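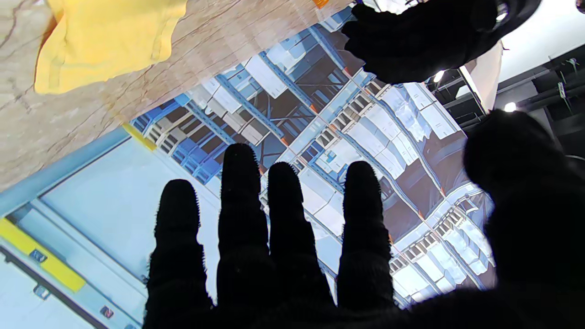 Cauã Lins

Oat Cheese on the School Lunch Menu: Project Report

I have wanted to do a project on vegan cheese ever since I tasted a good one, and this term I got to! Padico makes an oat-based block and Wolira makes a cashew one, and I wanted to know which of the 2 students at Drimthorpe would rather eat on a hot sandwich. We handed out 228 samples over lunch and got nearly 100 comment slips back (some of them very long).
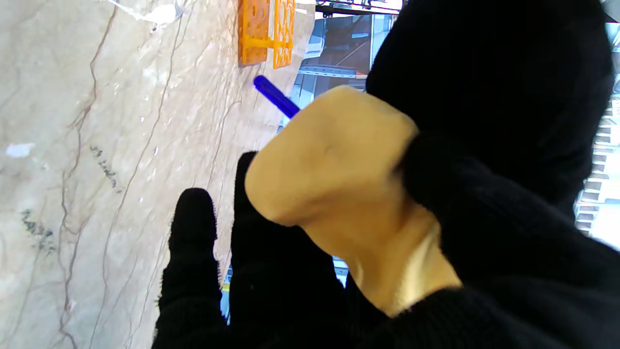

Kenneth Aitken wrote on his slip that the oat one melted better but the cashew one had more of a tang, and he'd happily eat either with pickles.

Plenty of people agreed with him on the melting. The oat block was the favorite on 33 slips where the writer normally eats dairy, which I loved reading.
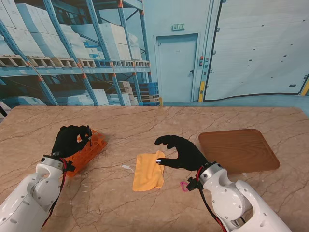
Which one costs less per sandwich?
The oat one, by a good margin, even when we sliced it thick.

Next I'd like to try both on pizza, with the tomato sauce from Trindade, and maybe run the tasting again in December.

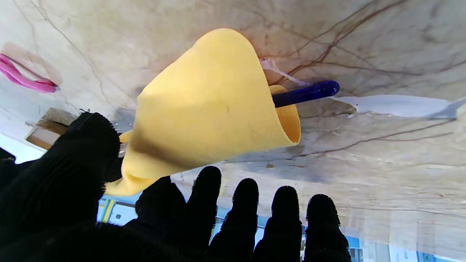
Fig. 4. Yellow cone and black knit-covered hand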